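Minutes of the Creature Pages Editors' Meeting
Clotorley Monster Encyclopedia
September 2021

Held in the upstairs room and over the voice channel. The chair opened the meeting once the sound was working. The secretary (who also writes these minutes, and whose opinions have been left in because the last set was called "lifeless") took notes.

1. Minutes of the last meeting

Accepted with one change. The word "agreed" under the item on shiny color variants was replaced with "discussed." Two editors remember an agreement and the rest do not.

2. State of the wiki

The wiki editor reported that we now have 288 creature pages marked as finished. The secretary asked what "finished" means. It means that the page has a description, a habitat section, an evolution section and a size. It does not mean that anybody has checked them. The secretary asked that this be written down, and it is.

The editor for water creatures said the number is still an improvement on January, when pages were marked finished if they had a picture. The chair said we should be pleased. The meeting was fairly pleased.

3. The Rutholm evolution line

This took up most of the time, as expected.

Background for those who were absent: the second form, Gralo, is described on our page as evolving into Tian "when it has eaten enough." The game says something close to this in the field guide entry. The page then goes on for three paragraphs about what counts as enough, and none of those paragraphs has a source. One of them says Gralo must be fed 100 times. Another, lower down on the same page, says 800.

The editor who wrote the first figure said it came from a test. Asked how the test was done, the editor said a single Gralo was fed until it evolved, and the count was kept from memory. The editor who wrote the second figure said it came from a forum post which has since been taken down. The secretary finds neither of these convincing.

The battle mechanics editor doubts that feeding is counted at all. The suggestion is that Gralo evolves on level plus friendship like half the other creatures in the Rutholm region, that feeding raises friendship, and that people have mistaken the one for the other. This seems the likeliest explanation, but it was put forward with no test either, and the meeting should not swap one guess for another just because it sounds more sensible.

Decision: both figures to be removed from the page. The sentence from the field guide stays, in quotation marks. The battle mechanics editor will run a proper test with Gralo that are never fed, and will write down the level at each step.

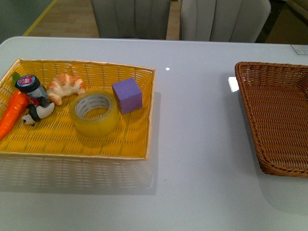 4. Food preferences section

The template has had a "Favorite foods" box for a long time and it is filled in for far more creatures than it should be. The plant creatures editor went through a batch of pages and reported that the usual method seems to be looking at the artwork and deciding. Anything with big front teeth or long ears is given carrots. One editor defended this, saying that a carrot is plain enough for any reader to know on sight, even as an orange toy one with a green top lying in a yellow woven tray. The secretary replied that knowing a carrot when you see it does not tell you which monsters eat it. There are creatures with long ears in this game that the field guide says live on moss, and one that is said to live on static electricity. Both had carrots in the box.

It was proposed that the box be removed completely. Opposed by the editors of the forest and meadow pages, who say readers like it. No figures on what readers like were produced. The compromise is that the box stays but may only be filled in from the field guide, the in-game dialogue or a berry reaction that a second editor has seen for themselves. Where there is no such source the box is to be left empty. "Unknown, probably fruit" is not to be used again.

5. Descriptions of bodies and colors

The style editor brought back the matter of creature descriptions that say what an animal resembles. Our Tian page currently says it resembles a badger, a sloth, an otter and "a kind of bear." The style editor thinks a creature that looks like four animals does not look like any of them, and would like a limit of two. The chair asked whether we had ever had a complaint. We have had several, mostly from people who wanted a fifth animal added.

The limit of two was passed. The secretary voted for it but expects it to be ignored within weeks.

It was also agreed that markings should be described in the same order on all pages: head, body, limbs, tail. Color words are to be everyday ones. "Cerulean" is blue. The water creatures editor asked for an exception and did not get one.

6. Rumored third form

A long message had been sent in by a reader who claims that Tian has a further form, hidden in the game files and to be opened up in a later update. The message came with no file name, no screenshot and a request that we make the page now so as to be first.

The secretary pointed out that we were first with the ghost form of the lake creature as well, and that there is no ghost form of the lake creature. That page stayed up long enough to be copied to other sites, and we still get people citing those sites back at us as proof.

Decision: no page. The chair will answer the reader politely and ask where the claim comes from. If there is an answer it will come to the next meeting.

7. Artwork and permissions

The artwork editor reported that fan drawings are still being uploaded into the official gallery. Some are good enough that they were left in place by mistake. They will be moved to the fan section with credit to whoever drew them, or taken down if we can't find out who that was. The forest editor felt this was harsh on the better ones. No change was made.

8. Sizes and weights

Held over from last time, and held over again. The editor in charge has not finished the comparison between the first game and the remake. From what has been checked so far, Gralo weighs more in the remake and is also shorter. The secretary suspects a typing error by the developers. Others prefer to think it was rebalanced. Either way the page should give both sets and say which game each comes from, and it should not offer a theory.

9. Any other business

The meadow editor asked if talk pages could be locked after an argument ends. The chair asked how we would know that one had ended. Left there.

The wiki editor asked for help with the broken redirects on the Rutholm route pages. There was a silence on the voice channel, after which the water creatures editor offered to do the coastal ones only.

Actions

Battle mechanics editor: unfed Gralo test, with levels written down.
Wiki editor: remove both feeding figures, change the notes on the food box.
Style editor: circulate the order for markings, cut the Tian comparison to two animals.
Artwork editor: move fan drawings.
Water creatures editor: coastal redirects.
Chair: reply to the reader about the third form.
Secretary: these minutes.

Next meeting to be fixed on the message board.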